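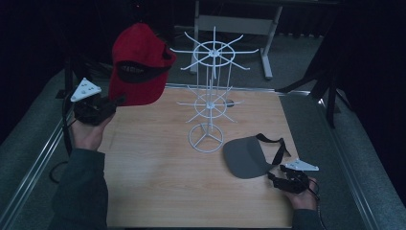

Hat Rack Season at Clakdale

The new hat stand is here and we love it! It's a tall white wire one, the spinning style, with two tiers of long arms that turn up a little at the tips, so a cap has something to rest on. The red baseball cap and the gray visor are first in line for a spot.

Sang-wook Sun has been asking for a proper stand in the Moon Room since January (his own hats live on a doorknob), and he has already offered to sort the lend-a-hat box, all 300 or so of them. Ball caps will go up top and visors down below, where the younger kids can reach. Anything with a floppy brim stays on the shelf for now.

Got a hat you never wear? Bring it along! We can take 20 more this month, clean please, with a name tag inside if you'd like it back. Drop-off is by the side door until 2 p.m.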